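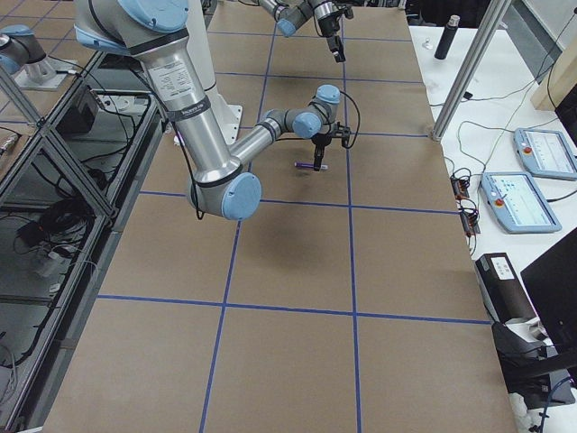 By Isla Innes | 03/07/2018 | 3 min read

142 shares | 6 comments

Every spring somebody tells me to cover my worktable in brown paper and tape it into squares. Everything gets a square, the story goes, and your bench stays tidy forever. I have my doubts about "forever." Still, I gave it a fair try, and parts of it I'd keep.

The paper is the good part. A plain roll of brown kraft does the job, and you don't need the coated stuff Stenora sells for three times as much. Pull it tight along the length of the table and fold it under at the ends. It takes glue drips and marker lines, and when it gets ugly you peel it off and start over. Will it save a good tabletop from a hot glue gun? I wouldn't bet mine on it.

Blue tape for the lines. Run the two long strips first, end to end, then the crosswise ones. Go the other way and the short pieces pucker where the long ones cross them. Big rectangles beat small ones. My first grid was so fussy that a pair of scissors wouldn't fit in any of it, and I ended up with a tidy-looking table I couldn't use.

A marker laid on its side in the middle of a big blank section is easy to spot, especially a purple one on tan paper. I'll give the grid that much. Whether you'll put it back in the same section tomorrow is between you and your habits. Tape has never made anyone in my house put a cap on.

Skip the labels. Calum Moffat swears by writing the name of each tool inside its square, and he rewrites them every time he changes the paper. Life is short.

Don't leave the tape on for months, either. I left some on bare wood from April on and had to scrape the gum off with an old bank card. On paper it doesn't matter, you throw both out together.

And please don't buy a "zone kit." Fletura has one for $40. It's tape.

We use cookies to improve your visit. By continuing to browse you accept our cookie policy.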